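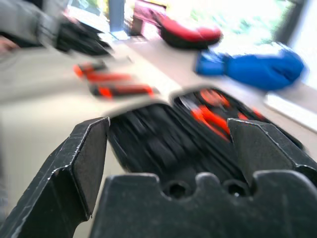
The wrist camera's opinion of a tool case, a shoe and a glove, mid-swing.

I spent most of August teaching a robot to stop being so confident. It has two arms, a camera on the wrist, and until recently a strong belief that whatever it saw last was still true.

Look at the pliers-ish orange things on the table. You can tell there are two of them, and so can I. My detector, handed a smeared picture like this, will happily report one long tool, pointing somewhere between the two real ones, with a score that would get it into a good college. The planner takes that at face value and plans a lovely smooth path to a tool that doesn't exist.

The obvious fix is to move slower. I tried that. The whole job was so dull to watch that I started answering email, and then I missed the one failure I was waiting for. The second obvious fix is to stop before every look, and for a while that's what we did: move, stop, settle, look, think, move. It works fine. It also makes the robot look like it keeps remembering it left the stove on.

So I went digging in the logs. I had 1,119 wrist frames saved from the Cukthorpe runs, and I sorted them by how fast the wrist was going when each one was taken. Of those, 951 were sharp enough to use. The rest were soup. What annoyed me is that the soup frames weren't getting low scores. The detector was as sure of itself in the soup as it was standing still, and all my careful thresholds (I had a whole file of them, with comments) were filtering on a number that had nothing to do with the problem.

What I should have been using was sitting right there in the joint states. The arm knows how fast it's moving. It tells everyone, constantly, on its own topic, and my perception node had never once subscribed. Now it does. Every detection gets stamped with the wrist speed at exposure, and anything above the limit is allowed to say "there's stuff over there" but is not allowed to say what angle it's at. The planner can start heading in the general direction on that basis. It can't commit to a grasp until a slow frame comes in and agrees.

The patch is almost 90 lines, and a good part of that is me fighting with timestamps. The camera driver stamps a frame when it arrives and the arm stamps its joints when they're measured, so at first I was pairing each picture with the speed the arm was going a bit later. For one whole evening the robot trusted its blurry frames and threw away the good ones. I blamed the lighting. I blamed the window. I wrote a fairly rude note about the window in the run log, and I've left it there.

The other arm is a separate headache. It shows up in the wrist view as a big gray smudge, and the segmentation likes to glue the smudge onto whatever's underneath. I'm masking it out now by projecting the arm model into the camera, padded a bit more than I'd like. With the padding too tight, you get a tool with an elbow. With it too loose, the tool under the gripper disappears and the planner decides its work is done. I've landed on a value I can't defend.

Still on the list:

Shiny black things inside black cases, which the depth estimate treats as a hole in the world.

The glove, which gets a new shape every time it's asked about.

Moving all this out of Ondent, my pile of scripts, and into Masine, which is the same pile with tests.

Version 2 of the speed gate should scale with distance, given that a blurry shoe at the back of the table matters a lot less than a blurry tool right between the fingers. I have that half written on a branch called "borbély-please-work". It doesn't yet.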